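Pulness Break Station Dataset: Data Card
Student Robotics Project, Jacobs Assistive Automation Club

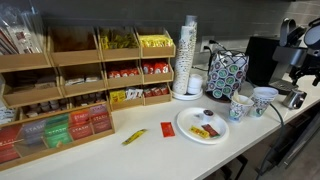 Sivaprasad Pai remarked at the project review that small packets are a harder test for a student team than blocks or bottles, and asked that sorting errors be reported separately from failed grasps. The club has adopted that request in the present release.

Summary
Pulness is a set of recorded tabletop tasks prepared by members of the club during the spring term. The tasks concern the handling of items found at a self-serve coffee and tea counter, including condiment packets, creamer cups, tea sachets and paper cups. The set is intended for coursework and for entry in the Fosex student challenge.

Contents
The release holds 238 episodes covering 14 tasks. Each episode has a task label, a written instruction and an outcome field. Typical instructions are "place the yellow packet on the plate" and "return the red packet to the organizer."

Outcome field
success: the item rests in the place named
wrong_place: the item was released elsewhere
wrong_item: a different item was moved
no_grasp: the item was not lifted

Labeling
Each episode was labeled by two members working separately. Where the labels differed, the faculty advisor made the final decision. Both original labels are kept in the notes column.

Known limitations
Pouring, brewing and the handling of hot liquids are outside the scope of the project. Packets of similar color are easily confused, and users should not treat color as a reliable guide to contents. Overlapping packets are underrepresented in the training split.

Access
Files are held on the Cellico course server under release 2. Enrolled students may download them without a request. Other schools should write to the club office and state the intended use. Corrections to labels are accepted until the end of January and should cite the episode number.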